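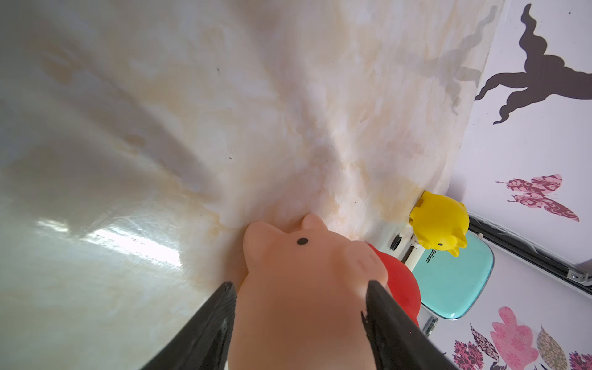 **Rorbridge Toy Library, repair and cleaning bench**

August, started 2:15 pm

Rubber pigs on the marble-pattern board this afternoon. Pink, yellow and a red piece on it so far. Kieran wants a surface we can leave set up for checking small rubber toys, so I'm writing down how this one does before we cut the other.

Board first. The gloss is hard to work on. With the lamp at its usual height there is a long white glare across the lower left, and fine scratch-like lines show up in it. Moved the lamp back and dropped it, better but not gone. The beige and tan veining is fine behind the yellow pig and a nuisance behind the pink one, too close in tone if you are looking for faded patches. Small dark specks on the surface as well. I wiped at two of them with a damp cloth and they stayed put. Don't mistake them for grit off the toys.

The wall decal throws a shadow on the top right of the board. Not a problem unless you work up at that end.

Pink pig: matte rubber, eye dot good on the side I checked first. Ear springs back. Squeezed it under water for 24 seconds, no bubbles at the seam. Logged as 837.

Yellow pig: keeps rolling onto its side with the board tilted. Feet are short and don't hold it. Eye is fine. There is a tacky spot on the belly, cleaned with dish soap, still slightly tacky after. Left it on the rack and will check it again before it goes back in the Ashworth box.

Red one: not done yet.

Natalie came by and asked if we could flip the board and use the back. Tried it. The back sheds dust, so no.

Soap solution is down to some 55 ml, needs making up. The Navau bottle on the shelf is the concentrate, don't use it straight.

To do:

- matte sheet over the lower half of the board, tape at the edges only
- recheck yellow belly
- red one, full check
- ask Kieran if the Jillilier set is coming here or going to the other bench

Stopped 4:40.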